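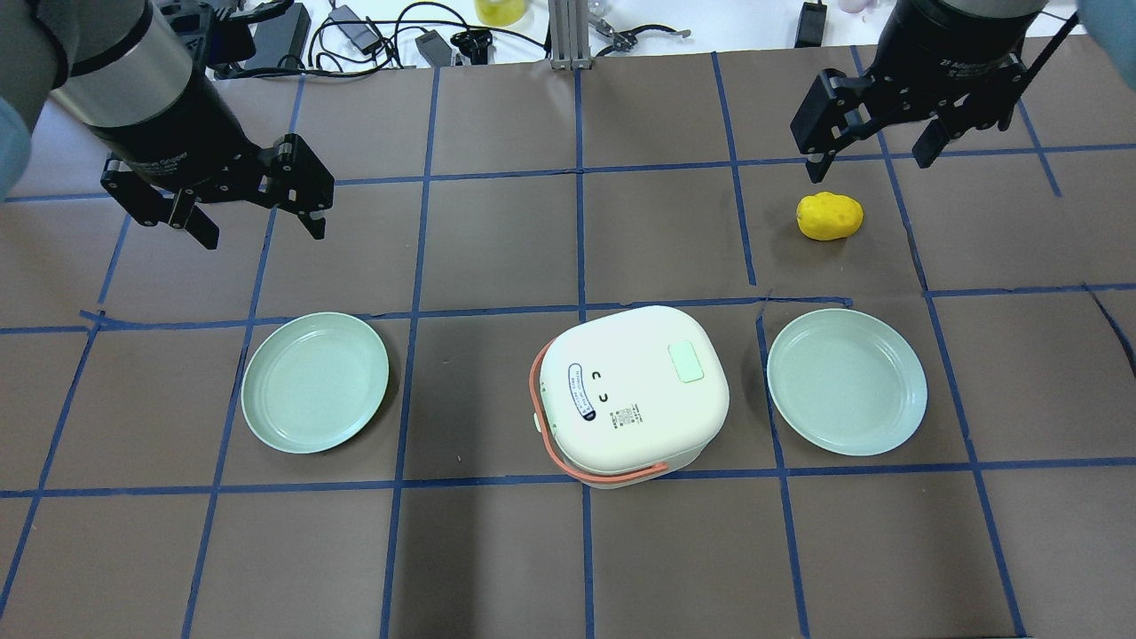 Mathur Users' Help Forum > Data Collection > Two-Arm Stations

Varying object positions on a taped grid: how much is enough?

Posted by Vitville Learning Lab, 7/29/18

Our laboratory is preparing a set of demonstrations for a two-arm tabletop station. The task uses a small rice cooker, two pale green plates and a yellow toy. The operator guides the arms to pick up the toy, place it on one of the plates, and then open the lid of the cooker. The table surface is marked in squares with blue tape so that starting positions can be written down and repeated.

We have recorded 1588 episodes since April. A policy trained on them performs well when the cooker stands near the middle of the table and poorly when it is moved one square toward the far end. On review, we found that our operators had set the objects down in much the same places each time, although the written procedure asks them to "vary the layout."

We would be grateful for guidance on the following points. Should the position of every object be changed after each episode, or should one object be moved while the others remain where they are? Should objects be placed squarely inside a cell, or is it acceptable for a plate to lie across a tape line? Finally, is there any concern that the policy will learn to rely on the tape itself? The tape will not be present at the site where the station is to be used.

2 replies

Piyumi Kodikara
Cirnemby Data Office

The difficulty you describe is a common one and can be corrected without discarding the existing episodes. An instruction to vary the layout leaves the choice to the operator, and most operators will return to a small number of comfortable arrangements. Our office replaced that instruction with a printed placement sheet. Each line of the sheet gives a cell for the cooker, a cell for each plate and a cell for the toy. The lines are drawn at random before the shift begins, and any line that places an object beyond the reach of both arms is struck out. The operator follows the sheet in order and marks each line when the episode has been saved.

With regard to your first point, we change all positions together for the main body of the set. We then record a smaller block in which only the cooker is moved. In our own work a block of 35 episodes for each new cooker position was sufficient to remove the kind of failure you report, but your task includes a lid and may require more.

With regard to the second, plates should be permitted to lie across the lines. The sheet gives the cell in which the center of the object is to fall, or the line on which it is to fall. If every plate is centered in a square, the policy will see only a few distinct positions, however many episodes are recorded.

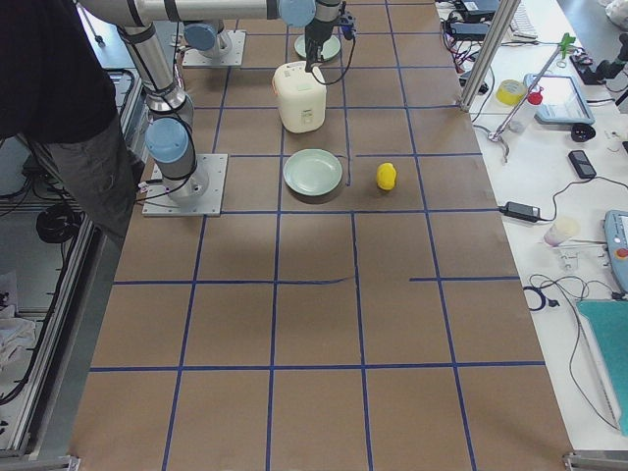
Plate and yellow object on opposite sides of a tape line, with the cooker one row behind.

An arrangement of this kind would appear on our sheet as a single line. Please note also the direction in which the toy is lying. An oblong object presents a different grasp when it is turned, and we record its direction as lengthwise, crosswise or diagonal. Your message does not mention direction, and I would recommend adding a column for it.

On the matter of the tape, the concern is reasonable. We record the final portion of each set on a plain surface of the same color. Positions for those episodes are set with a card template, which is lifted away before recording starts. If time does not allow for this, at least hold back a small group of plain-surface episodes for testing, so that the effect can be measured before the station is moved.

Two further items for your procedure:

Failed grasps followed by a successful second attempt should be kept and labeled as such. They should not be deleted at the station.

The placement sheet should be stored with the recordings under the same session number. We lost the use of one full session at Tongate when the sheets were filed separately.

Tongate_Station_B

Just record more. We had the same problem and it went away after we had enough data. We did not use a sheet. I would take the tape up altogether, as it peels and has to be redone. Also check that the cameras have not been bumped between sessions, as this gave us poor results for a while and was nothing to do with the objects.

Vitville Learning Lab

Thank you both. We will adopt the placement sheet, including the column for direction, and will compare the camera positions against our first session. The request for a card template has been passed to our workshop.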